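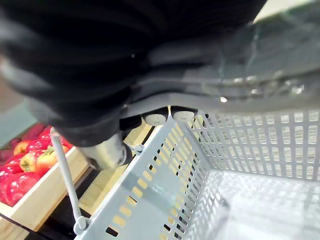 Section 4. Stocking and Using the Produce Display

4.1 Scope

This section covers the daily stocking of the Vivell produce stand and the handling of shopping baskets at the stand. It applies to all Maes training shops. Assembly of the cabinets is covered in Section 2, and the care of floor coverings in Section 7.

4.2 Before Stocking

1. Confirm that the cabinets are level and that the bins are seated fully on top of them.
2. Wipe each bin with a dry cloth. Do not use water on the wooden parts.
3. Clear the carpet in front of the stand. A shopper needs at least 57 inches of free floor to turn with a basket.
4. Collect the produce from the storeroom and keep each kind separate until it is placed.

Note: Replacement bins are ordered under part number 2249.

4.3 Placing the Produce

A bin may be shared by two kinds of produce. Place one kind at the back and the other at the front, and choose kinds that differ clearly in color.

1. Lay cucumbers in the back half of the bin, all pointing the same way.
2. Place carrots in front of them, with the leafy tops left on.
3. Fill the next bin with sweet potatoes at the back and tomatoes at the front.
4. Spread the long green beans across a bin of their own.
5. Finish the row with the yellow potatoes.
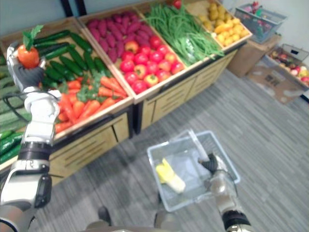
The front rim of each bin is the fill line for round items. Tomatoes heaped above it will roll when a neighbor is lifted out. Beans and carrot tops may extend past their own section, provided that they do not hide the produce beside them.

Caution: Do not load any single bin with more than 19 pounds of produce.

4.4 Checking the Floor Area

Inspect the carpet before the shop opens and again at noon. Pick up leaves, stems and small debris by hand — a vacuum cleaner may be used only after closing. Flattened cardboard should be returned to the storeroom once unpacking is complete.
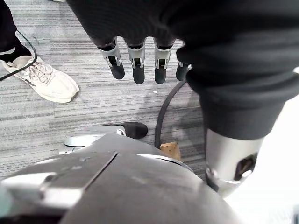
Record the inspection on the Zemberg log sheet, together with the time and the initials of the person responsible. If a stain is found, mark its position on the sheet and follow the procedure in Section 7.

4.5 Selecting Produce with a Basket

1. Take one basket and open the handle fully.
2. Hold the basket by the handle, below the level of the bins and clear of the cabinet fronts.
3. Place large leafy vegetables in the basket first, against one side.
4. Lift tomatoes one at a time. Support the fruit from the side and leave the green leaves at the top attached.
5. Lower each item into the basket. Do not drop it.

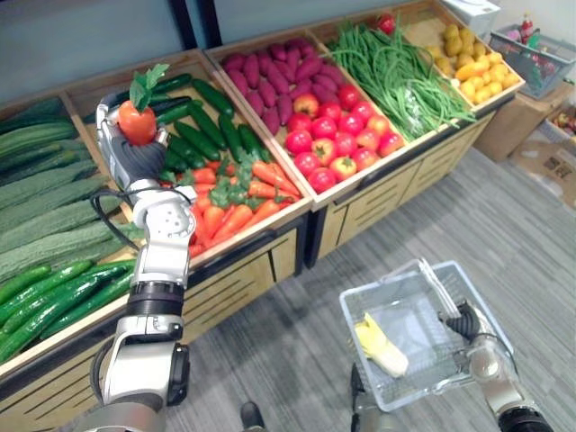
Items that have been picked up and are not wanted should go back to the bin they came from. A misplaced chili pepper or tomato is easily overlooked among other vegetables and should be moved as soon as it is noticed.

Caution: Do not rest a loaded basket on the produce.

4.6 Questions and Corrections

Corrections to this section should be sent to Ute Oltmanns at the Fundilside office. Please quote the paragraph number. Revised pages are issued each July.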